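1/ Big change at Zondholm, the towel laundry where I work: we're teaching robot arms to fold! I've been on the folding line 2 years and I'm so into this.

2/ First up, the small blue arms. Gray cloth, long narrow fold, one fingertip right over the top end.

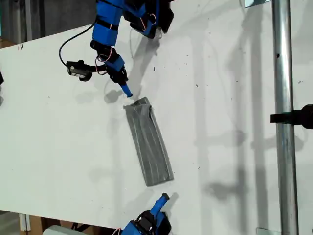 3/ What it means for us: my shift used to be 90 minutes of folding at a stretch. Now it's 25, then I swap over to training and checking. My wrists love it — and so does my brain.

4/ Corners are the hard part. We argue about grip over lunch now, which never happened with the old job.

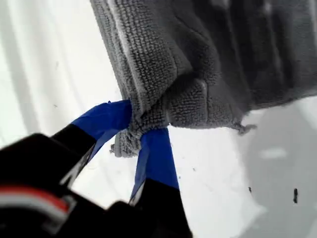
Corner pinch, blue tape on both fingertips.

5/ No one's hours got cut. More in August!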